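Thread on the Clostov officer cadets, because my replies are full of half-right versions of what was decided on Saturday. I've read the full order and talked to people on both sides of it. Long one.

The basics. Clostov has been sending cadets to the military academy at Bruvix under an exchange deal for years. The current group is 91 cadets. The deal covers tuition, housing, uniforms and a monthly allowance, paid by Bruvix and billed back to Clostov twice a year.

Clostov has not paid the last two bills. The finance ministry there says the money was approved and then frozen with the rest of the defense budget when the coalition fell apart. Bruvix says that may well be true but the bills are still unpaid.

So the academy had three choices. Send everyone home, keep everyone and eat the cost, or keep some. It went with the third. That is the order people are arguing over.

Under the order, the final-year cadets stay until they finish in July. There are 16 of them. They keep their rooms and their allowance and they'll be commissioned with their class.

Everyone else finishes the current term and then goes on what the order calls "suspended attendance." You will not find that phrase in the academy rules. I looked. The rules have leave, medical leave, withdrawal and dismissal.

It matters which one it is. A cadet on leave keeps a student visa. A cadet who has withdrawn has 80 days to leave the country or change status. The order doesn't say which clock applies, or if any clock applies.

I asked the academy press desk. The answer was that "guidance will follow." I asked when. No reply as of this evening.

I asked the Clostov embassy the same thing. They said the cadets are serving members of the Clostov armed forces and will be looked after. They would not say if flights had been booked.

A correction to something going around: no cadet has been dismissed. The screenshot with the word "dismissed" on it is from a parade schedule. It means dismissed from parade.

Another one: the cadets have not asked for asylum as a group. Four have spoken to a lawyer about their options. That's a long way from filing anything, and the lawyer says most of the questions were about whether their credits would transfer.

On credits. The Bruvix course counts as a college degree only if you complete it. A second-year cadet who goes home now has a transcript, some field certificates and no degree. Clostov's own academy runs on a different calendar and has said it will review each case.

"Review each case" could mean starting over from year one. Two cadets told me that's what they expect. Both asked not to be identified, as they're under orders not to speak to the press.

What is daily life like for them at the moment? Pretty normal, they say. Up at 5:30, run, breakfast, class. Exams are going ahead. Their local classmates have been decent about it.

The allowance did stop for the younger ones. They get meals and laundry on base, so it's phone bills and bus fare that are hurting. A few have family sending money, which is backwards, as most of them used to send part of the allowance home.

Now the politics. The defense minister in Bruvix says the exchange is "paused, not ended." The opposition says pausing it for unpaid bills makes the country look cheap and pushes Clostov toward the Hou staff college, which has been offering free places.

There's something to that. Hou has taken junior officers from Clostov before, in small numbers. The courses are shorter and taught in a different language, and the equipment is different too. An officer trained there comes home knowing another army's way of doing things.

But the cost argument isn't silly either. The academy is over budget, and the engineering block has been waiting on repairs since before this group arrived. Instructors have noticed who gets paid for and who doesn't.

Someone asked if the cadets could finish by distance learning. For the classroom half, maybe. The engineering department already runs part of its course through Tallero, the online system the reserve officers use. Field training and the command exercises can't be done that way.

The department does have its own lab courses, and those are the hardest to move. The third-years are in the middle of theirs and the grade depends on a final project due after the term ends. Under the order, as written, the Clostov students wouldn't be on campus to hand it in.
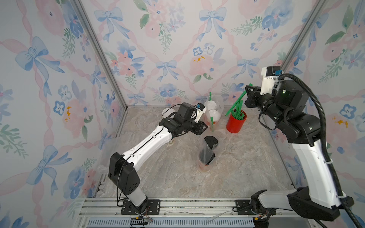

Two robot arms, rose-and-ribbon wallpaper on three sides.

I asked if there would be an extension or an early deadline for those projects. The department said it would prefer an extension but needs the academy to tell it what "suspended attendance" allows. So we're back to the same missing definition.

What happens next. The two defense ministries have a call set for this week. Clostov wants to pay one of the two bills now and the other after it has a budget. Bruvix hasn't said no. An official there told me the first payment would be enough to bring back the allowance but not enough to lift the order.

If the call goes badly, travel orders would come from Clostov, not from the academy. The cadets would have to obey those. Refusing would be a military offense at home, and that's the part I think people telling them to "just stay" are missing.

If the call goes well, the likely result is one more term for everybody and the same argument again after that.

For those asking how to help: the cadets can't accept cash gifts. It's in their service rules. The families' association in Clostov is collecting for airfare in case parents need to travel to the July ceremony. I'll put the details in a reply once I've checked the account is theirs.

I've put the text of the order in the next reply, minus the page with the cadets' names and service numbers. Please don't post that page if you have it. Some of you do.

If you're a parent of one of the younger cadets and have had any letter from either ministry, my messages are open. I'm mainly trying to find out what families have been told about visas.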